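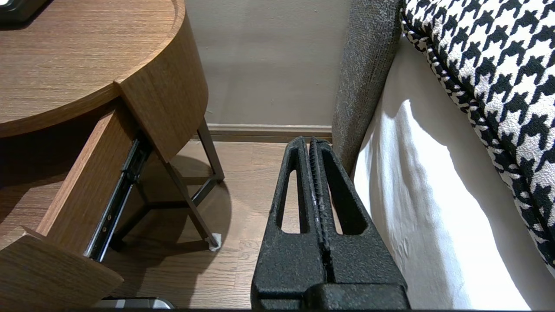
Can a student club teach a robot arm to tidy a room in one term?

Part of a room, on a good afternoon, with the right person standing next to the laptop. I came away from the open day at Vorkville less convinced than the flyer wanted me to be, but I did stay longer than I had planned.

The club is called Lastisier and has 16 members, most of them second-year students. Their project, Kestance, has a budget of 800 dollars for the year on top of the arms the school already owned. Remo Aebischer, who ran the tour, told us the goal was "any bedroom, any living room." I asked how many rooms they had tried. Six, he said, and then admitted that four of those were the same room with things moved.

We got a talk first, and it was too long. There was a slide with a success rate on it and no word on what counted as a success. When a parent asked, the reply was that a drawer left partly open still scored. I wrote that down.

The furniture was better than I expected – a bedside drawer on ball-bearing slides, a round side table with a remote control on it, tissues on the shelf underneath. Ordinary stuff, the kind people own. I will give them credit for that, as too many school projects stick to foam blocks. 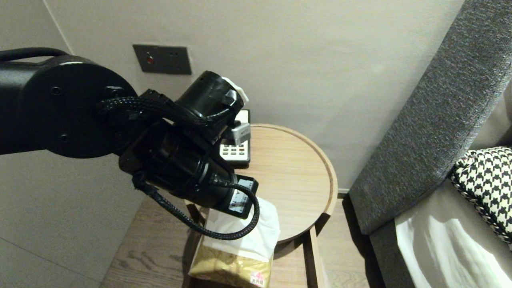 What the students said when the tour was over

Ynyr Bowen was easier to talk to than the slides. He handles the logs and said the arm does fine until somebody shifts a table, and then they lose most of a session setting up again. They hope to enter the Mtshali contest in May, where each team gets 20 minutes in a room it has never seen. He didn't think they were ready. I agree with him, and I would still go and watch.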